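Subject: Re: [refurb] Order of work on the Dell towers
From: Homa Ranjbar
Date: 2025-07-30

Esmaeil Bahrami wrote:

> I have the Safavi towers down as 40 units. Before I write up the sheet, do we pull the
> processor and memory first, or leave them in until the drives are out? The Puvstead
> sheet has drives first. Also, are we keeping the Quadro cards or do they go
> in the parts bin with the rest?

Esmaeil,

Processor and memory first, please. The Puvstead sheet was written for a different case. On these the side panel comes off and you lay the tower flat with the board facing up, so you can get at the socket right away.

The order I would put on the sheet:

1. Side panel off, tower on its side.
2. Memory out. Press the white clips at both ends of the slot.
3. Lift the lever, raise the bracket, take the processor straight up. Do not touch the gold pins in the socket.
4. Graphics card.
5. Data cables, then the drive carrier. Squeeze the blue clips.
6. Optical drive, blue latches.

Put the processor and the memory in the tray as soon as they are out. Last March we had 135 loose modules in a box from Stemedia and it took far too long to match them up again.

Keep the Quadro cards. Fasbridge asked for them, so write the tower number on each bag. Leave the power supply in the case for now and don't cut any of the cable ties.

One thing I haven't settled is whether the socket bracket should be closed again before the case is stacked. I would close it. If anyone has done it the other way, tell the list.

Two views below.
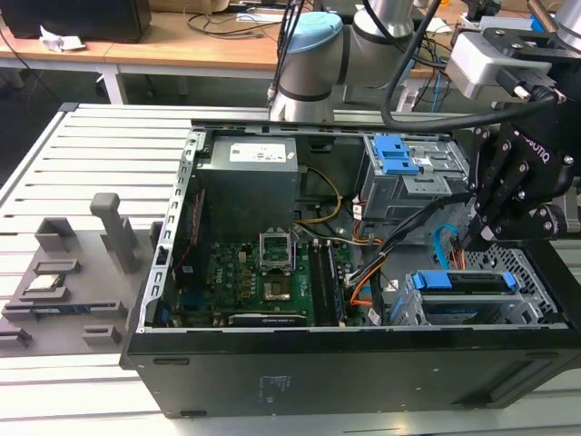
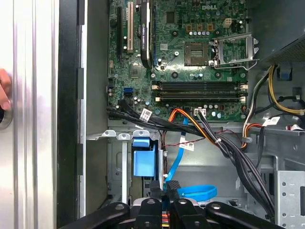

Both: tower on its side, CPU socket empty, bracket up.

Homa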